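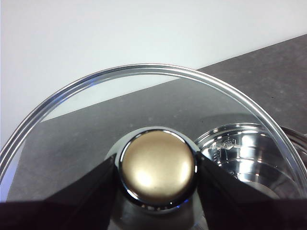

Somico's comment under the last checklist was that we tick "lid grip OK" far too happily, and that a lid which slips once in a demonstration teaches the arm to slip too. Fair point! I've split that line in two below, and I've left my grumbles in under each item so whoever's on after me knows what I meant by a tick.

# Ostia bench: walk-round before recording

**Job:** kitchen examples for Drillari (pot, lid, plate, toy pumpkin)
**When:** Wednesday, before the 6 pm session
**Examples in the set so far:** 3,054

## Gripper

- [x] Emergency stop pressed, released, pressed again
- [x] Finger bolts snug
- [x] Fingers meet evenly at the tips when closed
- [ ] Finger faces wiped

I've left the last one open on purpose. I wiped them, but I used the wrong cloth (the fluffy one, sorry) and I want to go over them again before anybody touches the glass. Please don't tick it for me.

- [x] Cables clear of the wrist through a full turn
- [x] Speed limit on the slow setting

It was on the middle setting when I came in. I know it makes the session drag, but slow is what we agreed for anything with glass in it, and half the set recorded slow and half recorded fast is a pain to train on anyway.
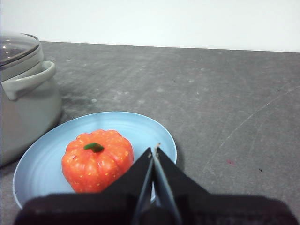 ## Bench and props

- [x] Counter swept, no crumbs or grit
- [x] Plate checked for chips
- [x] Pumpkin stalk still firmly on

I gave the stalk a good tug. If it ever comes off mid-run, stop and bin that example, even if the pick itself was lovely. We want the same pumpkin from start to finish, and a loose bit on the counter will end up under a finger sooner or later.

- [x] Start positions shuffled between runs
- [ ] Position sheet filled in

The sheet stops at run 12. I'm sure you did shuffle after that, but I can't prove it, and Sayegh will ask me when they build the next training batch! Just a rough sketch of where the plate was will do.
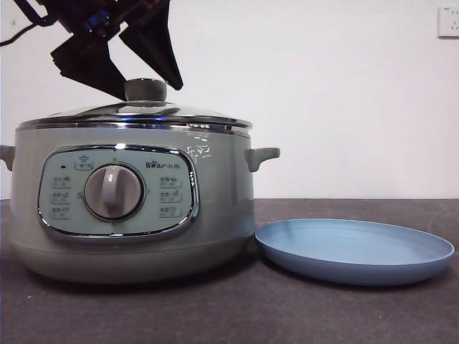

## Pot and lid

- [x] Pot unplugged at the wall
- [x] Dial at off
- [x] Pot empty, no water left in the bottom
- [x] Lid glass free of cracks, all the way round the rim
- [x] Knob tight on the glass
- [ ] Lid grip holds for a slow lift
- [ ] Lid grip holds for a slow lift and a small sideways move

Those last two are the new pair. Do each one 6 times, with a folded towel under the lid, and write down any wobble even if it doesn't drop. A wobble isn't a fail, I just want it noted so we can pull those examples out later if the model starts copying it.

Oh, and keep the towel out of view once you're recording. I had to throw away most of a morning over that.
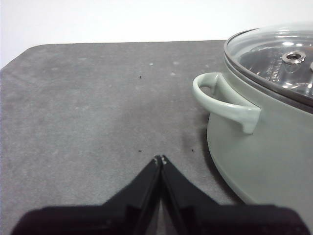
## People

- [x] Tape line on the floor still stuck down
- [x] One person on the controls, one on the stop button
- [x] Hands off the bench until the arm is parked

Resetting the plate is where we all get lazy, me included. Park first, say "parked" out loud, then reach in. I've asked for a second stop button on the left side and will add a line for it once it's fitted.

**Result:** fine to record plate and pumpkin runs. No lid runs until the open boxes under Gripper and Pot and lid are done.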